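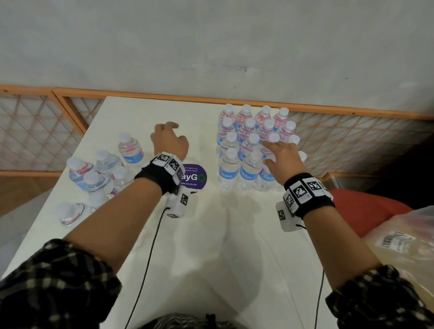
Handbewegungen aufzeichnen mit Markerbändern

Zuletzt aktualisiert: Juli 2023

Für unseren Greifarm in der Gemeinschaftswerkstatt Prarmont brauchten wir Bewegungsdaten von echten Händen. Als Aufgabe dient das Umsetzen kleiner Wasserflaschen in einen geordneten Block. Das ist einfach aufzubauen und lässt sich beliebig oft wiederholen.

1. Bänder anlegen
An jedes Handgelenk kommt ein schwarzes Band mit weißen Markerblöcken. Das Band muss so fest sitzen, dass es sich beim Drehen der Hand nicht verschiebt. Ärmel vorher hochschieben. Das weiße Modul hängt unter dem Handgelenk, sein Kabel läuft zum Körper hin über den Tisch und darf nicht spannen - wir lassen 400 mm Reserve.

2. Kamera prüfen
Die Kamera sitzt am Kopf und schaut schräg nach unten. Beide Arme ausstrecken und im Vorschaubild kontrollieren, ob auf jeder Seite mindestens ein Marker ganz zu sehen ist.

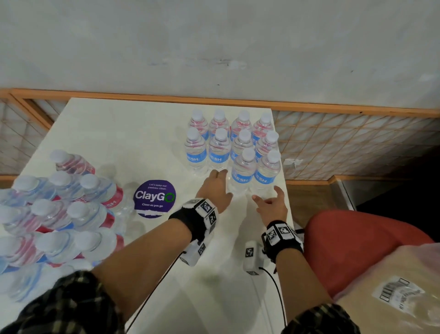

3. Flaschen setzen
Mit der hintersten Reihe beginnen und nach vorn arbeiten. Beide Hände dürfen gleichzeitig greifen. Nicht hetzen, bei schnellen Bewegungen verwischen die Marker. Umgefallene Flaschen gehören dazu und werden genauso gegriffen wie stehende.

4. Aus dem Gebinde greifen
Die Folie an einer Seite aufreißen und die Packung auf einen Stuhl neben den Tisch stellen. Die Flaschen am Hals fassen und senkrecht herausziehen. Sheyla Pacheco nimmt immer zwei auf einmal, das klappt gut, solange die Handrücken oben bleiben.

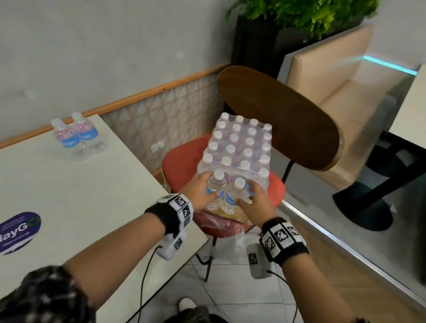
Werkstattheft Nr. 5

5. Aufnahme sichern
Nach jedem Durchgang die Hände 5 Sekunden ruhig halten, dann stoppen. Im Ordner liegen danach eine Videodatei und eine Textdatei mit den Posen. Fehlen Posen über eine längere Strecke, den Durchgang löschen und neu aufnehmen. Von 400 Durchgängen konnten wir 332 verwenden.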